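Collecting your first 200 demonstrations in simulation

This is my favourite part of the whole Clornden course! You drive the arm, the recorder saves everything, and a policy later learns from what you did. Set aside a morning for it.

Load the kitchen task in Folten and open the wrist view. Start with the bowl and spatula and leave the other props for later. Drive a few practice runs with the recorder off until your hands settle.

Now switch it on. Press R, do the task at a steady pace, press R again. Shuffle the start positions after every run, and turn the worktop too (a policy that has only met one angle gets lost very quickly). 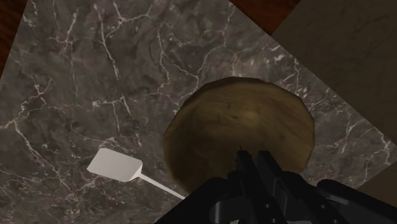
Eyvindsson commented that slow, hesitant runs did more harm than failed ones, and that cutting the long pauses helped more than recording extra.

I tried it in May and was delighted! I had 211 runs, threw out the ones with long dithering over the bowl, and trained on the 189 left.

When you reach 200, play back 24 picked at random. Check that the gripper opens and closes when the log says it does. Then export to the Anbridge format and keep the raw files, as you'll want them when you change the frame rate.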